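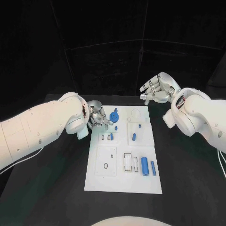 Home | Posts | Notes | Contact

House rules for a two-arm bench

Last updated in January

I've been asked a few times what rules we follow when we run assembly tests at Homent, so I wrote them up. They started as a page borrowed from Triritz and have grown since.

Parts go back to their start positions before every run. All of them, even the ones the arms didn't touch. We used to skip the pegs and lost most of an afternoon to results we couldn't compare.

Keep the board one color and the parts another. Ours are blue on white. Monti used gray on gray for a while and their logs are hard to read.

One hand works, the other waits up high and clear of the board. If a task needs both hands, that gets written in the task sheet first.

Check the cables before power goes on. Move each arm slowly through its full reach and watch for anything that pulls. Any opening in the shell at the wrist where you can see wiring gets looked at too.

Speed stays at 40 percent for a new task. It can go up after 9 clean runs in a row. A run where someone reached in doesn't count as clean – start over.

No hands on the table while the arms are live. The stop button stays with the person watching, and that person does nothing else.

Fingers get inspected every 200 cycles. We log the date, the task and any play in the joints. Stavar asks for the same in their bench notes, with a longer form.

Save the failed runs. We have 64 from the gear task alone, and they were more useful than the good ones when we rewrote the grip settings.

I still don't have a good rule for lighting. The black backdrop helps, but the table picks up reflections and I haven't settled on a fix.

Print this page | E-mail this page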